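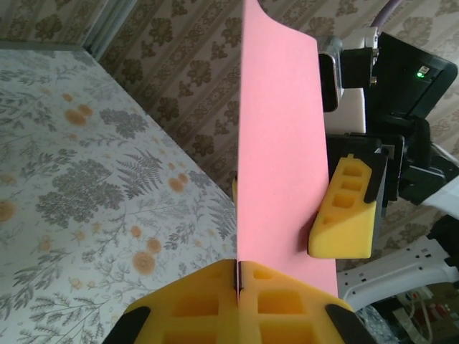
*Pink sheet, standing nearly upright. Matte side, because that's the only side I buy.*

## Folding one sheet of paper without losing the afternoon

Folding a sheet in half is a skill we all claim to have picked up in kindergarten. I have a drawer at home that says otherwise. When I started making the May cards for Tondodness, I had 412 sheets of colored paper and a fold that wandered a little farther left with every card. These are the steps that fixed it.

**You need:**

- Colored paper, medium weight. I use pink, but green behaves the same way.
- A bone folder, or the back of a spoon.
- A flat table. The one at the Irkmont hall has a slope, which I blame for plenty.

### 1. Pick the sheet up by its lower edge

Pinch it low, close to a corner, and hold it upright. A decent sheet will mostly stand. One that flops over your knuckles is too thin for a card and should go live with the gift wrap.

### 2. Find the grain

Bend the sheet gently toward you, then turn it a quarter and bend it again. It will give more easily one way. Your fold should run along that easy bend. Fold against it and you get a crease like a cracked sidewalk.

### 3. Match the corners before you touch the middle

Lay the sheet down and bring the far edge over to the near one. Line up both corners and hold them with one hand. Do not press anything yet – I know you want to.

### 4. Press from the center out

Start at the midpoint of the fold and push toward one end, then go back and do the other. Going end to end in one heroic sweep is how I made 29 cards shaped like door wedges.

### 5. Crease it for real

Run the bone folder along the fold once, firmly. On pink paper a second pass leaves a shiny streak. Put a piece of scrap over the fold if you can't stop yourself.

### If it comes out crooked

Open it, flatten it, and use it for a shopping list. A second fold next to the first will never look like a decision.

Stack the finished cards under a heavy book overnight. Mine is the Funum catalog, 1109 pages, and I have yet to order anything from it.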